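Udeo Theater Opens Its Doors for a New Season of Evening Classes at Nalbridge

Registration begins in April for the Hsu Studio program

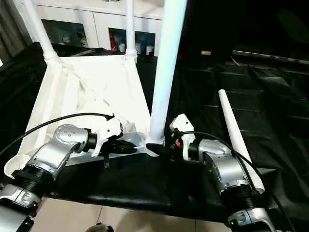

Two robot arms at a white seat, one gripper at the front edge and the other around a leg.

Udeo Theater is so pleased to announce a new season of evening classes in acting, voice and stage movement, held at our home in Nalbridge and open to anyone who has ever wanted to stand up in front of a room and tell a story. Registration opens in April, and we would dearly love to see some new faces alongside all the familiar ones.

The program takes its name from the Hsu Studio, the upstairs rehearsal room where most of the classes will meet. Those of you who have climbed those stairs will remember the tall windows and the floor that creaks just where you least want it to – we have had the boards seen to over the winter, and the creak is mostly gone. Doors open at 5 p.m. for anyone who likes to settle in, stretch a little and have a cup of tea before things get going.

Beginning Acting is meant for people with no stage experience at all. You will start with short games and partner exercises, move on to simple scenes, and finish the term with an informal sharing for friends and family. Voice and Text is for students who have taken a class before or been in a production somewhere, and it spends a good long while on breath, on verse, and on the business of being heard in the back row without shouting. The movement class welcomes everybody, whatever shape your knees are in.

We are also bringing back the Ivance Reading Circle, which many of you have asked about – some of you more than once! The circle reads a new play aloud over 2 evenings, with parts handed out at the door and plenty of talk afterward. There is no need to prepare anything, and listeners are every bit as welcome as readers.

Each class is limited to 30 students, so that everyone gets proper time on their feet. Thanks to the generosity of our audiences last season, we have set aside $3,000 to help with tuition for students who need it. Please just tick the box on the registration form, and our office will follow up with you quietly and kindly.

Forms will be available at the Udeo box office in Nalbridge and on the theater's website. Questions about classes, access to the building or tuition help can be left with the box office, and members of the press who would like to sit in on a class are asked to get in touch there as well.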